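Workshop tips: care of the gripper on the bench arm

These notes apply to the two-finger gripper on the small arm at the Zirkthorpe workshop. They replace the sheet pinned beside the door in December. Users who have completed the induction may carry out everything described below. Work on the wrist motor or the cable inside the arm remains with Ravindran Kulkarni.

## Before starting

Bring the arm to its rest position over the bench, open the fingers and switch off at the wall. The switch on the controller does not isolate the gripper. Hang the red tag on the plug and sign the book.

Clear the bench of small parts. Screws removed from the gripper should go straight into the lidded tin, which is kept in the second drawer together with the short hex keys and the soft brush.

## Cleaning the pads

Pads are to be wiped at the end of each working day and whenever a part has slipped. Use a lint-free cloth dampened with warm water and one drop of washing-up liquid. Wipe from the rounded end towards the point, then go over the pad again with plain water and leave it to dry in the air for ten minutes. White spirit, acetone and the orange hand cleaner must not be used on the pads at any time. They swell the facing, and a swollen facing will lift at the rim within a week or so.

Dust in the holes along the finger ridges can be brushed out. Compressed air is not permitted, as it drives grit into the joint.
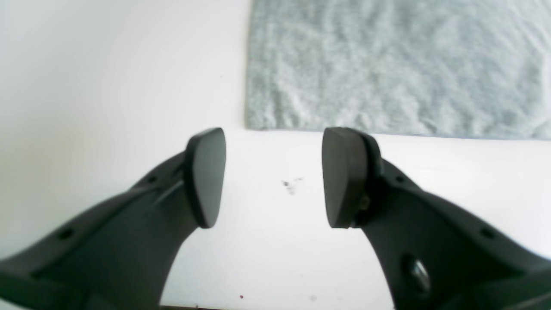
Fixings work loose more often than pads wear out, and they should be looked at first when the grip becomes uneven. Start where the pad meets the finger. The small brass-coloured screw just behind the lower part of the pad should be turned with the fingertips only on the driver, until it stops, and no further. The larger bolt lower on the finger sits in a recessed socket and needs the long key; a short key enters at an angle and rounds the head. If either fixing turns more than a quarter of the way before it stops, enter this in the book.

## Changing a pad

Pads are changed in pairs, after 1,000 cycles on rough castings or when the rim can be lifted with a fingernail. Spares are ordered from Brisik through Ebony Pearce, who requires the shelf number (132) on the request.

1. Support the finger with one hand. Do not lean on the wrist.
2. Remove the pad screw and place it in the tin.
3. Ease the old pad off its mount by hand. A blade will score the plastic.
4. Clean the mount with a dry cloth.
5. Seat the new pad, check that its broad face is turned towards the opposite finger, and refit the screw.
6. Repeat on the other side.

Old pads go in the general waste. They may not be kept for use as door stops or clamp faces.

## Testing

Remove the tag, restore power and run the open-and-close routine at low speed, with up to 50 repeats. The pads should meet squarely along their full height. A card held between them should stay put when pulled lightly. If it comes away at one side, switch off again and reseat that pad.

Queries should be addressed to Waltraud Mühlbauer at the Zirkthorpe stores counter.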